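회사 소개 | Lokell
홈 > 회사 > 우리는 누구인가

Lokell은 양팔 로봇 작업대를 만들고 고치는 회사입니다. 본사와 작업장은 Kendville에 있습니다. 직원 37명. 절반은 조립, 나머지는 소프트웨어와 현장 지원. 영업 담당은 한 명뿐이라 전화 연결이 늦을 수 있습니다. 죄송합니다.

이 페이지는 원래 훨씬 짧았습니다. 연혁 몇 줄, 약도, 끝. 그런데 지난 11월 정지 사고 이후로 고객사에서 같은 질문이 계속 들어와서 아예 여기에 다 적기로 했습니다. 급하게 쓴 글이라 문장이 거칩니다. 나중에 다듬겠습니다.

시작

창업자는 Fitzgerald Obi. 포장 기계 정비를 오래 하다가 작은 물건을 집는 로봇팔 쪽으로 넘어왔습니다. 첫 제품 이름은 Majali. 나무 상판에 알루미늄 프로파일 틀, 양쪽에 팔 하나씩. 구조는 지금도 크게 안 바뀌었습니다. 두 번째 제품 Cakska는 작업대가 아니라 팔 두 개를 같이 움직이는 제어 소프트웨어입니다. 둘을 따로 파는 경우도 있는데 대부분은 묶어서 나갑니다.

고객은 주로 소형 용기 다루는 곳. 향신료, 화장품 샘플, 시약. 유리병이 많습니다. 유리병은 어렵습니다. 투명해서 카메라가 놓치고, 뚜껑은 반사되고, 조금만 세게 쥐면 튕겨 나갑니다. 플라스틱 통만 다루던 초기에는 몰랐던 문제들이 유리로 넘어오면서 한꺼번에 나왔습니다.

11월에 있었던 일

금요일 오후 4시 20분쯤. 고객사 인도 직전 시험 중이던 Majali에서 오른팔이 정지 명령을 받고도 멈추지 않았습니다. 왼팔은 섰습니다. 오른팔만 계속 내려왔고, 왼팔 그리퍼와 부딪혔고, 그 사이에 있던 유리병이 깨졌습니다. 파편이 작업대 밖까지 튀었습니다. 작업자 한 명이 손등을 베였고 두 바늘 꿰맸습니다. 지금은 괜찮습니다. 그래도 다친 건 다친 겁니다.

비상정지 버튼은 작동했습니다. 버튼을 누르고 나서는 두 팔 다 전원이 끊겼습니다. 문제는 그 앞 단계, 소프트웨어 정지였습니다. 버튼까지 손이 가는 동안 오른팔이 움직였다는 것. 저희는 이걸 경미한 건으로 분류하지 않았습니다.

당일 출하 보류. 다음 주 월요일 아침에 이미 나가 있던 장비 고객 전원에게 연락했습니다. 전화 안 받으신 곳은 메일. 메일 제목을 너무 점잖게 써서 안 열어보신 분들이 있었습니다. 이건 저희 잘못이고, 지금은 안전 관련 메일 제목 앞에 무조건 [사용 중지]를 붙입니다.

원인

조사는 Khalil Chamoun이 맡았습니다. 당시 시험팀 소속, 지금은 안전 책임자. 설계팀 사람이 아니어야 한다고 Obi 대표가 정했습니다.

처음엔 다들 소프트웨어 버그라고 생각했습니다. Cakska 로그를 뒤졌는데 정지 명령은 양쪽에 정상으로 나갔음. 왼팔은 수신 응답이 있고 오른팔은 없음. 그래서 배선을 봤습니다. 오른팔 통신 케이블이 관절 옆에서 느슨하게 고리를 이루고 있었고, 팔이 특정 각도로 내려올 때마다 커넥터가 살짝 당겨졌습니다. 수천 번 당겨지면 접촉이 불안해집니다. 겉에서 보면 멀쩡합니다.

재현하는 데 오래 걸렸습니다. 같은 동작을 3659회 돌렸고 그중 통신이 순간적으로 끊긴 것이 184회. 대부분은 너무 짧아서 팔이 스스로 복구했습니다. 정지 명령이 하필 그 틈에 들어간 경우에만 사고가 됩니다. 사고 전 로그에도 비슷한 끊김이 남아 있었습니다. 경고 등급이 낮아서 아무도 안 봤습니다.

그러니까 원인은 두 가지였습니다. 케이블 처리, 그리고 통신이 끊기면 마지막 명령을 계속 수행하도록 짜 놓은 팔 쪽 펌웨어. 두 번째가 더 나쁩니다. 케이블은 언젠가는 상합니다. 끊겼을 때 서야 하는데 안 섰습니다. 초기에 동작이 뚝뚝 끊긴다는 불만이 있어서 누군가 대기 시간을 늘려 놓았고, 그 값이 428밀리초였습니다. 변경 기록에는 "부드럽게"라고만 적혀 있었습니다.

게다가 재접속을 시도할 때마다 그 시간이 처음부터 다시 세어졌습니다. 그래서 실제로는 훨씬 길게 움직일 수 있었던 겁니다. 코드 검토에서 두 번 지나쳤습니다.

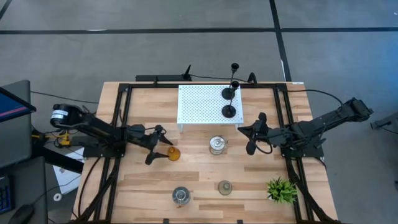
바뀐 것들. 우선 펌웨어. 통신이 끊기면 팔은 그 자리에서 섭니다. 재접속을 시도해도 시간은 다시 세지 않습니다. 그리고 한쪽 팔이 서면 다른 쪽도 섭니다. 예외 설정은 없앴습니다. 예외 넣어 달라는 요청이 지금도 오는데 안 됩니다. 생산량 때문에 곤란하신 건 알지만 안 됩니다.

케이블은 출하 장비 전부 관절 위치마다 고정 클립을 달고 커넥터는 잠금식으로 교체합니다. 기존 고객 장비도 무상입니다. 방문 순서는 유리를 다루는 곳부터. 아직 못 간 곳이 있습니다. 기다리시는 동안에는 두 팔 동시 동작을 쓰지 말아 주세요. 한쪽 팔만 전원 넣고 쓰시는 것도 권하지 않습니다. 그냥 꺼 두시는 게 맞습니다.

투명 가림막은 선택 사양이었는데 유리 작업용으로는 기본 사양이 됐습니다. 가격은 안 올렸습니다. 사내 시험장에서는 아직 가림막 없이 돌리는 시험이 있고, 이때는 보안경과 장갑 착용, 작업 영역 안에 손 넣기 금지, 비상정지 버튼 담당자 따로 한 명. 혼자 시험하는 것은 금지입니다. 야간에도 마찬가지.

로그 경고는 등급을 다시 나눴습니다. 통신 끊김은 길이와 상관없이 당일 확인. 확인한 사람 이름이 남습니다. 처음 몇 주는 경고가 너무 많이 떠서 다들 힘들어했는데, 뜯어보니 절반이 진짜 문제였습니다. 접지 불량, 멀티탭 접촉 불량 같은 것들. 진작 봤어야 할 것들입니다.

시험 방식

지금 모든 Majali는 나가기 전에 병 집기 시험을 합니다. 색과 크기가 다른 유리병을 놓고, 가운데 영역을 두 팔이 번갈아 쓰게 합니다. 충돌이 나기 제일 쉬운 곳이 거기라서요. 촛대처럼 가늘고 잘 넘어지는 물건도 섞습니다. 팔이 지나가다 건드리면 바로 티가 납니다. 건드리면 불합격, 처음부터 다시.

정지 시험은 따로 합니다. 동작 중간 아무 때나 케이블을 뽑습니다. 진짜로 뽑습니다. 소프트웨어로 흉내 내는 시험도 있지만 그걸로 대체하지 않습니다. 왼쪽 뽑고, 오른쪽 뽑고, 둘 다 뽑고. 멈춘 거리를 재서 시험 성적서에 적습니다. 성적서는 장비와 같이 나가고, 잃어버리셨으면 일련번호만 알려주시면 다시 보내 드립니다.

시험장 견학 가능합니다. 미리 연락 주세요. 앞이 트인 신발은 안 됩니다.

자주 물으시는 것

사고 보고서 전문은 고객사에 드립니다. 고객이 아니어도 같은 업종이면 요청하세요. 다친 직원의 개인 정보만 뺐습니다. 경쟁사에도 드렸습니다. 비슷한 구조로 케이블을 빼는 곳이 많아서 알려야 한다고 봤습니다. 한 곳은 자기네 장비에서 같은 현상을 찾았다고 답장이 왔습니다.

예전 펌웨어를 계속 쓸 수 있냐는 질문. 안 됩니다. 구버전 지원은 끝났고, 구버전 상태로는 점검이나 수리도 받지 않습니다. 업데이트를 먼저 하고 봅니다. 네트워크에 못 물리는 장비는 저희가 가서 합니다.

동작이 예전보다 자주 멈춘다는 말씀. 맞습니다. 대부분은 케이블이나 전원 쪽에 진짜 원인이 있습니다. 멈추는 시각과 그때 팔 자세를 적어서 보내 주시면 제일 빨리 찾습니다. 영상이 있으면 더 좋고요. 다시 켜서 되면 그냥 쓰신다는 분들 계신데 그러지 마세요. 꼭 연락 주새요.

사람들

Fitzgerald Obi, 대표. 지금도 출하 전 장비를 직접 만져 봅니다. 사고 이후 설계 책임은 내려놓았습니다. 본인 결정입니다.

Khalil Chamoun, 안전 책임자. 출하를 막을 권한이 있습니다. 대표도 못 뒤집습니다. 올해 들어 실제로 여러 번 막았고, 그중 한 번은 납기를 넘겨서 위약금을 냈습니다. "막은 건 제 판단이고 같은 상황이면 또 막습니다." 본인 말을 그대로 옮겼습니다.

그 외 조립팀, 소프트웨어팀, 현장 지원팀. 팀별 사진과 소개는 준비중입니다. 언제 올라갈지는 모르겟습니다.

채용

현장 지원 엔지니어 구합니다. 배선 경험 필수. 로봇 경험은 없어도 됩니다. 출장 많습니다. 면접 때 저희 사고 보고서를 드리고 같이 읽습니다. 빠진 부분을 찾아 주시면 반갑습니다. 지난번에 들어오신 분이 면접에서 하나 찾았고 보고서가 그만큼 길어졌습니다.

연락

안전 문제는 대표번호 말고 안전 직통으로. 장비 옆면 노란 스티커에 적혀 있습니다. 밤에도 받습니다. 스티커가 떨어졌거나 안 보이면 대표번호로 걸고 "안전"이라고만 하시면 바로 돌려 드립니다. 견적과 일반 문의는 홈페이지 문의 양식으로, 답변은 영업일 기준 이틀.

회사 소개 | 제품 | 안전 공지 | 채용 | 오시는 길
Lokell, Kendville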